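I have now spent 14 evenings learning to bake bread from a library book and I would like to report my findings to the public. A thread.

1/ The book says bread has four ingredients. The book then spends 473 pages on them. I have read novels about entire wars that were shorter.

2/ The starter needs a name, apparently. Mine is Warkier. I picked it off the side of a passing van and I stand by it.

3/ Warkier gets fed flour and water every morning at 7, before I get fed anything. I have had roommates like this.

4/ "Knead until it passes the windowpane test." You stretch a bit of dough until light comes through. Mine went from dough to two doughs with no window stage in between.

5/ My neighbor Chaimae Alaoui has been baking since she was nine and measures with a coffee mug that has no handle. I asked how much water. She said "until it's right." I own a scale that reads to a tenth of a gram — she has the better bread.

6/ Loaf one: a discus. Loaf two: also a discus, but with a raw middle, so at least I'm developing a style.

7/ Somebody on a bread forum has written a 3732-word post on how to fold a kitchen towel for proofing. I read all of it. I have opinions on it. I don't recognize myself.

8/ Flour is in the keyboard. Flour is in the car. I have not baked in the car.

9/ Jarlath Ní Mhurchú replied to my loaf three photo with "nice rock," and then sent a recipe for soda bread, which has no starter, no kneading and no waiting. It took less than an hour. It was delicious. I'm furious.

10/ I can't quit now, though. I'm too far in with Warkier. You don't feed something twice a day and then leave it for baking soda. (Yes, it's twice a day now. It was looking flat.)

11/ Loaf six had holes in it! Real ones, the kind people cut in half and post. All of them were in one corner, and the rest could have held a door open, but I ate that corner standing up with too much butter.

12/ Next up is rye. The book says rye dough is sticky and "requires patience." The book said that about chapter one too. Chaimae has already asked for her mug back.
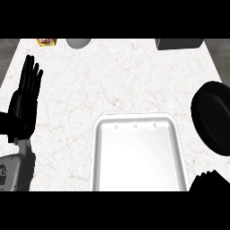

Marble counter, one hand up.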